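Notes from the teaching corner

Well, August went by fast! When I signed up to do demonstrations for the Hostevholm project I pictured myself in a lab coat, waving at a big orange arm behind glass. What I do is hold a pair of grippers by their handles and tidy things into a basket on a flowery bedspread, over and over, while everything my hands do gets saved for a robot to learn from later. I love it, though my forearms would like a word.

The task this month is kitchen odds and ends, and the one that has eaten most of my time is the sticks. Skinny wooden things, the sort you'd grab a fistful of without looking. With two black fingers and a pair of blue pads you have to look. Pinch too high and the bundle fans out like a hand of cards, and if you pinch too low the ends catch on whatever is underneath. My goal was 18 good runs in a session, and the first afternoon I managed 5 (I'm counting one that Brato, our sorting software, flagged as "hesitant," and I'm still a bit hurt).

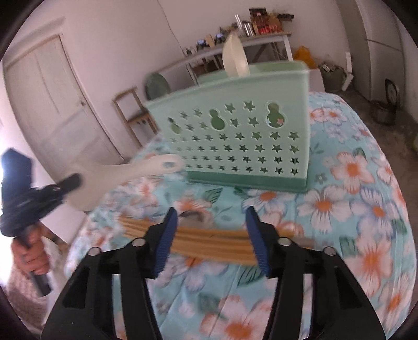 What helped was slowing down before the pinch and speeding up after it. I'd been doing the opposite, diving in and then creeping toward the basket as if I were carrying soup. Ojala, the group that trains the model, sent us a page of advice on this, and their main request was to stop correcting ourselves so much. If you miss, miss cleanly, open the fingers, back off and go again. A robot that learns from my dithering will dither too, and I can't say I want that on my conscience!

They also want variety, so a bundle one time and a single stick the next, flat or upright, coming in from the left or the right. Upright is the hard one for me. A single stick pivots between the pads the second it brushes the rim, and then you're steering something that points wherever it likes. I've started turning my whole wrist before I get anywhere near the basket, and my count is up to 33 in a session, which I'm telling everyone including the mailman.
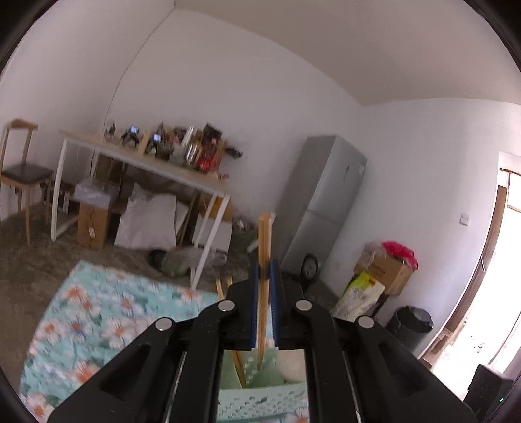
Elli Heinonen wrote in after the last newsletter to say she prefers the remote setup, where you sit at a desk and drive the arm with a pair of joysticks. Her feeling is that you make fewer sloppy moves when the arm is slow and you can't lean on your own reflexes. She did admit that one drawer took her most of a morning.

I tried the remote rig once and kept moving my head to see around things, so I'm sticking with the handles for now. If you want to compare, Ginette Riviere has the sign-up sheet for both, and we're hoping to reach 260 accepted runs before we switch to the Fakeo task, which is folding dish towels. Bring short sleeves and a snack.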